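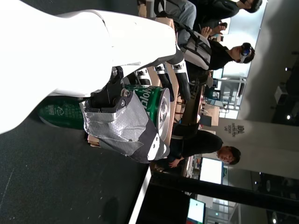

Minutes, Robot Services Review Group
Tuesday, October 16, 2018
Innovation Design Lab

Attendance as per sign-in sheet. Quorum met. Notes of the April meeting were accepted with one change: item 3 should read "lease" and not "purchase."

1. Kurow teleoperation kit, trial report

The trial group gave its report on the Kurow kit, which is offered by Fonex on a 24-month lease. The kit covers the arm and hand software, a headset link for the operator, and remote support. Training for operators is charged separately.

The group logged 155 grasp attempts on cans, small cartons and bagged parts. Cans and cartons were fine for most operators after a short practice. Bagged parts were poor and the group does not think more practice would fix it. Two operators said the delay in the headset view made them overshoot when closing the thumb. One had to stop early with eye strain.

It was asked whether the operators could do the same work from a monitor. The group tried this on one afternoon only and did not keep proper numbers. To be repeated.

2. Wear on the hand

Thumb covering discussed. Fonex has said replacement pads are included in the lease, but the draft contract lists them as consumables. Members want this settled in writing before anything is signed. The supplier's quoted life for a set of pads is 1,000 cycles. Several members thought that was low for daily use. Fonex to be asked what counts as a cycle, and whether a failed grasp is one.

Tape repairs: agreed that these are acceptable during trials but must be entered in the maintenance log with the date and the finger concerned.

3. Support and response times

Three support calls were placed during the trial. Two were answered the same day. The third, on a calibration fault after a software update, took four working days and the fault came back once. The draft contract promises next-day response but says nothing on repair. Members asked for a repair time to be added.

4. Other offers

Declercq has sent a revised quote. The monthly fee is lower but there is a setup charge of $1,000, and the headset is not included. Declercq is willing to bring a unit in for a half-day demonstration.

Imgate offers software only and would need us to supply the hand. Agreed not to take this further for now. The file stays open.

5. Decision

Motion to extend the Kurow trial by six weeks at the current rate, with no commitment to lease. Seconded. Carried, one abstention.

6. Actions

Trial group: repeat the can and carton tests from a monitor, same operators, and record delay for each session.
Purchasing: written answer from Fonex on pads, cycles and repair time.
Lab desk: book a half day for the Declercq demonstration. Mornings preferred.
All: comments on the scoring sheet by the end of the month.

7. Other business

Request for a second operator chair. Referred to the lab budget.

The door code has changed, see the lab desk.

Meeting closed 11:40 a.m. Date of next meeting to be circulated.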